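Print this page | E-mail this page
Filed under: Manuals & Guides > Kitchen > Countertop
3 comments | 12 shares

Section 4. Setting Up the Countertop

Read this section before you put anything back on the counter. It covers the Ceno countertop cover, the knife block, small appliances, and the Kencombe handled basket. Allow around 100 minutes the first time, including drying time for the counter.

4.1 Laying the cover

1. Clear the counter and unplug every appliance.
2. Wipe the surface with a damp cloth and mild soap. Let it dry fully.
3. Unfold the cover and lay it with the hemmed side down.
4. Smooth it from the center toward the edges. Work out any folds before you set heavy items on it.

Note: The large cover is 2700 mm long. If it overhangs the front of your counter, fold the extra under at the back. Do not let it hang where a sleeve or a drawer can catch it.

CAUTION: The cover is not heatproof. Use a trivet under hot pans.

4.2 Placing the appliance and the knife block

1. Set the appliance down at the left end of the counter, with its display and buttons facing you.
2. Check that all its feet sit flat on the cover. Press lightly on each corner. If it rocks, lift it and smooth the cloth again.
3. Place the knife block directly to the right of the appliance. The handles should lean to the right, away from the control panel.
4. Put the knives back one at a time, longest blade first.
5. Put the basket farther along the counter, to the right of the block.
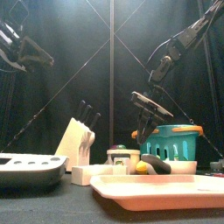

Fig. 4-1. Cover laid, with appliance, knife block and teal basket on the counter.

If your outlet is on the right-hand wall, reverse the order. Keep the knife block next to the appliance in either case, and turn it so that the handles still point away from the controls.

CAUTION: Never reach across the knife block to use the appliance. Children should not be able to reach the block from the floor or from a chair.

4.3 Using the basket

The basket is for light, dry items that you move on and off the counter often. Flat things such as lids and trays can stand on edge along one side.

1. Load the heaviest items first, at the bottom.
2. Keep both handles clear so the basket can be lifted straight up.
3. Do not load more than 3000 g.

Note: Plastic baskets slide more easily on cloth than on a bare counter. Hold the cover with one hand when you pull the basket toward you.

4.4 Care

Shake the cover outdoors once a week. Machine wash cold and hang to dry. Wash the basket by hand. For the appliance, follow the maker's own instructions.

Text: Aoife Dunne. Checked by Puspita Pillai. Revised in August.

Next: Section 5, Drawers and Dividers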